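Folding hands wanted -- casual sorter and folder, Larden depot

Posted by Jae-hoon Sung
Location: Rurkstead Clothing Share, Larden
Hours: Tuesday, plus one other shift we'll sort out between us
Positions: 2

Hi, I'm Jae-hoon and I look after the sorting floor at Rurkstead Clothing Share. We take in second-hand clothes, check them over, fold or roll them and send them out again in packs to families, shelters and a couple of schools. Last July we got 1,086 packs out the door, which was a record for us and also the month my T-shirt folding got really, really fast. We need two more people who like cloth and don't mind doing the same thing for a good while with the radio on.

I'll be upfront that most of the job is T-shirts. We get jeans and jumpers and the odd ball gown (truly, come and see the ball gown), but T-shirts are the bread and butter. You take one off the pile, find the edges, get it flat, look it over, and then fold or roll it depending on which pack it's going into. A soft cotton one that's been squashed in a bag for weeks will fight you a bit at the start. The trick I was taught is to find an edge, pinch it between finger and thumb and work outward from there before you try to smooth anything.

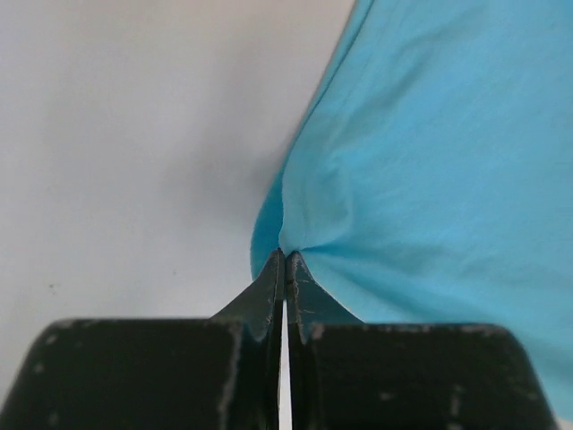 What you'd be doing

Checking each piece for stains, holes, missing buttons and lint. Specks get picked off, small marks go to the wash bin, and anything past saving goes to rags.

Laying shirts out flat, collar to one side, sleeves out, and pulling the worst of the wrinkles from the hem before you start. I'm fussy about the hem. Get it straight and the rest of the shirt tends to behave, but leave it bunched and you'll have a lump in the middle of your roll that no amount of patting will fix.

Rolling and traying. Rolled clothes go in a tray beside you, and darker colours can share with greys, we're not precious about it.
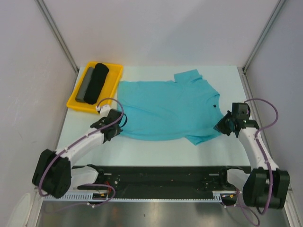

When your tray is full it goes across to the packing bench, where Ogunleye packs (the small ones, for kids) and Plalleo packs (the big family ones) get made up. Don't worry about the names, they're called after the two streets we started on and you'll have them down by your first tea break. A Plalleo pack holds 36 pieces, so you can see why we roll so much -- flat folding looks lovely on a shelf but it eats up room in a box.

You'll also do a bit of sweeping, a bit of labelling, and answer the door when somebody turns up with a boot full of bags. Some of those chats are the best part of the day!

Who we're after

You don't need retail experience, or any experience. I'd love someone who notices things, like a collar that's gone saggy or a sleeve that's still twisted inside itself. Sleeves are the thing new people rush. They come through the bag all wrung up and narrow, and if you yank them you just make the crease worse, so you hold the end lightly, let the rest hang, and give it a second to drop.
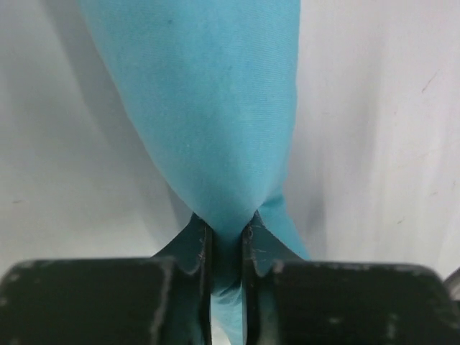

Patience counts for more than speed. My first week I was hopeless, and I went home and practised on my own laundry until my family asked me to stop. If you can stand for a couple of hours at a time, that's handy, though we've got stools and I use mine plenty. You'll need to be okay with a bit of lifting too, as full bags can be awkward. We can swap jobs around if your back's not keen.

Pay and the rest

It's casual award rates, paid fortnightly, with a free pick from the rack once a month. Tea, coffee and decent biscuits are on us. We're aiming to get 3,000 pieces ready before the cold weather, so there's a fair chance of extra shifts if you want them.

How to apply

Drop in on a Tuesday after 10 am and ask for me, or send a few lines through the contact form. No need for a fancy resume. Tell me which days suit you, and whether you're a folder or a roller at home.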